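Speaker notes: Two weeks with the Trister tabletop kit
Version 2021-10-17, for the 10 minute slot plus questions

Opening

Say hi, skip the bio. Ask for hands: who has bought a simulation package and still had it sitting in the downloads folder a month later? Put my own hand up.

Trister is a simulation kit for tabletop robot work. You get rooms, tables, a big bin of household objects, an arm, and a scripting layer for telling the arm what to do with all of it. I had it for 14 days, paid for the one-seat license myself, and I had a great time. I also have complaints. We'll do both.

Next slide has two views from the same table setup, rendered by the kit. Leave them up while talking.
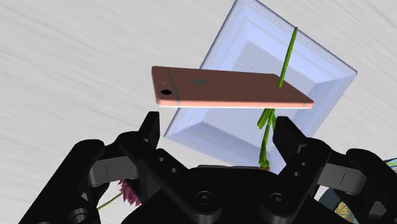
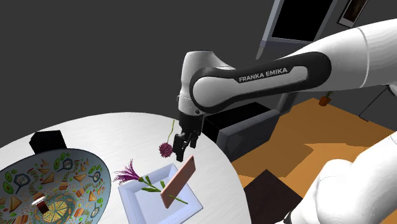 Wrist view first, then the room view with the Franka arm over the table.

What you get in the box

Well, there's no box. It's a download and a license key, and the download is big, so start it before lunch.

Four parts worth naming:
Arby, the scene builder. It picks a room, picks a table, drops objects on it.
Lobo, the motion side. Planner, gripper control, the retry logic.
The object library. 831 objects in the version I used.
The recorder, which saves whatever camera views you ask for along with joint positions.

Don't read the list out loud, people can read. Talk about the object library instead, it's the reason I'm up here.

Why I like the objects

Go back to the pictures for a second if the clicker cooperates.

Most kits I've tried give you cubes. Red cube, blue cube, and if somebody was feeling generous, a mug. Trister gives you flowers! A long thin stem with leaves on it, lying across a plate. A phone. A picture frame. A big round platter with sandwiches and pizza printed on it. It looks like somebody emptied a junk drawer onto a nice table, and I mean that with love, my kitchen looks exactly like this.

It's good for testing because these things get in each other's way. Point at the plate in the room view: a stem runs across it and there's a thin upright board overlapping the stem. If you want the flower, you have to think about the board. If you want the board, well, same problem. A cube on an empty table will never teach you that.

(Pause here. Last time I ran straight through this part and lost people.)

The patterned platter is fun too. A printed pizza isn't a pizza. My first object detector did not know this, and I spent a happy evening watching it try to label the pattern. Get the laugh, move on.

Setup

Be fair about this. The installer worked on the second try. The first try failed on a driver version, and the error message was one line long and told me nothing. The fix is on page 2 of the manual, in a gray box that I read as decoration.

After that:
Open Arby and choose a room.
Choose a seed, so you can get the same mess back tomorrow.
Set the clutter slider. I lived at the high end.
Load the arm, save the whole thing as a scene file.

The scene file is plain text. I love this. You can open it, move a plate by hand, diff it against yesterday's, mail it to a friend. Please, everybody who sells tools, do this.

Cameras

The wrist view is the one I fell for. You're looking right past the fingers, and the gripper takes up the whole bottom of the picture and hides plenty. Look at the flower head on the left, partly behind the linkage, and the patterned thing in the corner that you can barely see. On a real arm you'd be dealing with the same kind of blocked view, and it's nice to meet that problem on a laptop first.

The room view is for humans. It's where I go when the wrist view has me confused. Sofa, rug, potted plant, the lot. Having a room behind the table costs you some render time, and you can turn it off. I left it on. My detector got noticeably better at ignoring background once it had some background to ignore.

If someone asks about depth: yes, there's a depth channel, I only used it a little, don't bluff.

The motion side

Lobo is the part I'd call good, going on very good. You give it an object name and a grasp style and it plans a path. It also tells you in words why a plan was rejected: blocked by platter, joint limit, approach too steep. I found two bugs in my own code from those messages.

Thin things are harder. Stems especially. The default grasp goes for the middle of the object's bounding box, and for a long curved stem the middle of the box can be plain air. You can place your own grasp points, and after I'd done that for the plants my results changed completely. The grasp point editor is a bit fiddly (it forgets your zoom every time you switch objects, every time), but it does the job.

Show the little chart here. One line for default grasps, one line for mine. Let people look at it for a moment before talking over it.

Things that bugged me

Physics at the moment of contact. Light objects sometimes behave oddly around the fingers. Smaller time steps help and your run gets slower. I settled on the medium setting and filtered out strange episodes afterward.

Everything is very clean. Smooth plates, tidy white tabletops, no crumbs, no coffee rings. I'd pay extra for crumbs.

Object names. Some are clear, some are just codes. I kept my own spreadsheet, and I'll share it with anyone who wants it.

The recorder writes one folder per episode and does not warn you about disk space. I filled nearly half a drive overnight and found out at breakfast.

No soft cloth yet. Wudulach, the older kit a lot of you know, does have cloth, so if towels and napkins are your thing, stay with that one for now.

Compared with Wudulach

Keep this short, it always turns into a debate.

Wudulach is steadier at contact and has the cloth. Its rooms are bare and its object set is small. Trister has the better mess, the better error messages, and scene files I can read. For training something that needs to see, I'd pick Trister. For careful force work I'd stay put. I have both installed and they don't fight over drivers, which surprised me.

Who should try it

Anyone teaching a class, first of all. Students get a cluttered table and a moving arm in one afternoon, and there's a teaching license that covers a whole lab.

Anyone with a real arm and a long line of people waiting to use it. Try your ideas here at night and take the decent ones to the hardware.

Maybe not if you need one exact part modeled to the millimeter. You can import your own meshes, I did it with a bracket, and it took me longer than everything else in setup put together.

Live bit, if there's time

Open the saved scene, seed already set. Run the pick on the flower on the plate with default grasps, then again with mine. Do NOT touch the clutter slider on stage. If the projector drops out, skip to the recorded clip in the backup folder.

Questions I expect

Does it transfer to a real arm? Haven't tested enough to say. I have a detector that moved over well and a grasp policy I haven't tried yet.

Does it need a big graphics card? Mine is mid-range and a few years old. Fine for two cameras, slow for more.

Can you script it without the editor? Yes, all of it, and the sample scripts are short and readable.

Spreadsheet link and the grasp points for the plants go on the last slide. Leave it up during questions.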